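Automation and Work, Unit 6
Handout: Packet handling at the Clumbridge site
Course lead: Perrine Jacquet

1. Task before the change
Each packer at Clumbridge moved wrapped packets from bin to line by hand for a full shift. Job rotation was every 60 minutes. Training took one day. Output was recorded per person.

2. Task after the change
Staff now demonstrate the handling steps with a hand-held gripper, and the recordings are used to program the packing cell. Of 112 employees, 23 have moved to demonstration work. Pay grade did not change in the first year, although the skill content did. 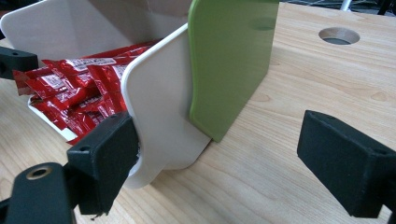
Fig. 1. Gripper finger against the side wall of a white bin holding red packets.

3. Points to note
Glossy, crinkled wrappers lie at all angles in a heap. A packer adjusts grip without thinking about it; the demonstrator has to do so within the limits of two rigid fingers. Danko (course reader, p. 29) calls this "slowed skill". Wrist strain and pace of work should be treated as separate issues. 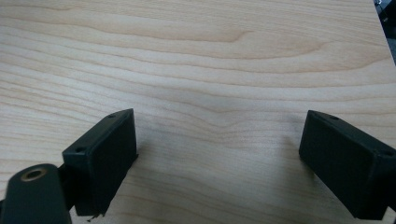

Fig. 2. Gripper fingers apart over the tabletop, nothing held.

4. Reading and preparation
Danko, chapter on task division. Vidal, interview notes from the Duvar plant.
For the seminar, list which parts of the old job remain with the packer, and state who should own the recorded demonstrations. One page, to Tassanee Klinhom.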